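Workshop > Notebook > Finishes > Oil and wax trials

September 1, 2023

Second look at the Tridlow hard oil on softwood. Writing this up before I talk myself into liking it.

The claim on the tin is two thin coats, walk away, no yellowing. I put the first coats on in February, so the test pieces have had a spring and a summer in the window. Same pine for all of them, planed on the same day, sanded to 120 and no further. Half of each board was covered with card and tape. I took the card off this morning.

They have all yellowed. The Tridlow boards least, I'll give it that, but "no yellowing" is nonsense and I would like to see the wood they tried it on. My guess is maple under a shop light for a fortnight. The Brorno wax oil has gone the colour of weak tea. The bare control went darker as well, which is what bare pine does, and it makes me doubt how much of any of this is the finish. Without a control we would have blamed the tin for all of it.

Water test next. A wet glass left standing for 50 minutes, wiped, then looked at after lunch.

Tridlow, two coats: faint ring, gone by mid-afternoon.
Tridlow, three coats: no ring, but a tacky patch near one end that has never cured properly. Probably my fault for putting it on too thick. Possibly not.
Brorno, two coats: clear ring, still there when I locked up.
Bozsik soap finish: ring, raised grain, looks awful. Came up fine with a grey pad and more soap, so I don't count it as a failure in the way the others are.

The soap people always say it is easy to repair. True, but you will be repairing it every month. 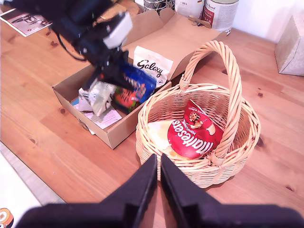
Knots are the other headache. Every oil we have tried goes patchy over them, and the resin still comes through the Brorno on the warm side of the board. Shellac first would stop it, though then you are finishing shellac and the oil has nothing to soak into. I have read three different tins that say otherwise. None of them says how.

Costs, for whoever does the next order. The Tridlow works out at 71 pence a square metre per coat if you believe their coverage figure. I don't. I weighed the tin before and after and got 136 pence on planed pine, and that was wiping the surplus off quickly. Pine drinks the first coat. The second went a good deal further, so for a big top the average might drop a bit. I still wouldn't quote a customer on the printed number.

Scratch test was a coin dragged under a 525 gram weight. Not scientific. All of them marked, because the wood underneath is soft and no film that thin is going to change it. I mention it only because the Pleltari leaflet promises "hardwood toughness on any timber" and somebody is bound to ask for it again. The sample pot of Pleltari behaved like every other oil with wax in it. It smells nicer.

One thing I can't explain: the offcut that got Tridlow over an old coat of Brorno has held up better than either of them alone. One offcut, one window, no repeat. Could be that the piece had tighter grain. I'd want at least four more before saying anything to anyone, and the undersides done as well this time – two of the long boards have cupped and I only finished the top faces. That was daft.

To do:
– recut four boards from the same plank, mark the heart side
– Tridlow over Brorno on two, plain Tridlow on two, both faces
– leave the tacky one another month, don't touch it
– rags outside, flat, on the rail. Found a scrunched one in the bin again on Tuesday
– ask Tridlow what timber their yellowing test was done on

Not changing what we use on tables until the repeat is done. If a job comes in before then it gets the old varnish, which I don't much like either.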